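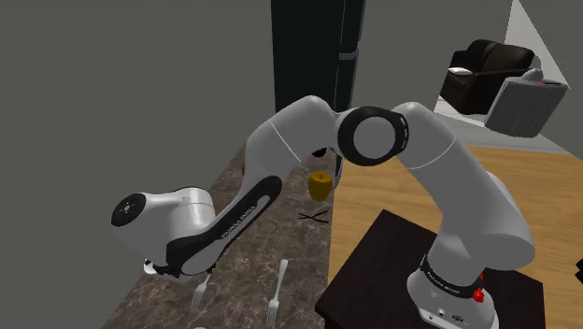

Merrick Countertop Care Notes

A plain-text collection of cleaning and stain records for household worktops, kept by Heather Katene and Karim Lahlou. Current release: June 2024.

What is in it

The collection has 662 records. Each record is one stain or mark, on one surface, with one treatment. Most come from kitchens, and 90 come from bathrooms and laundry rooms. Records are short. The longest is 800 words and concerns beet juice on limestone.

Files

records.csv – one row per stain
surfaces.csv – surface names and the codes used for them
products.txt – cleaners mentioned, including Drosano and Grasance
changes.txt – what changed in each release

Fields

surface: code from surfaces.csv
finish: polished, honed, oiled, painted or unknown
cause: what made the mark, in the contributor's own words
wait: hours between the spill and the first cleaning
result: gone, lighter, same or worse 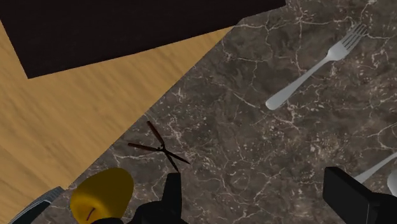

Joined surfaces get two rows, one for each material, linked by the same pair number. A cleaner that suits one side can harm the other, and a single row hid this in the old version. Where dark brown marble meets light tan wood along a straight edge, for instance, enter the marble first and the wood second. If the spill crossed the line, put "edge" in the notes column. Fruit left on stone goes under cause with the name of the fruit, or just its color if that is all you know.

Known problems

The wait field is a guess in many rows. Finish is unknown for 36 records, mostly older ones typed up from Karim's notebooks. "Lighter" means different things to different people, and we have not tried to fix that.

Rows from before January used "granite" for almost any speckled stone. Treat those with care.

Use

Free to copy and change, with credit to the Merrick notes. Corrections go to Heather – please give the record number and the old value along with the new one.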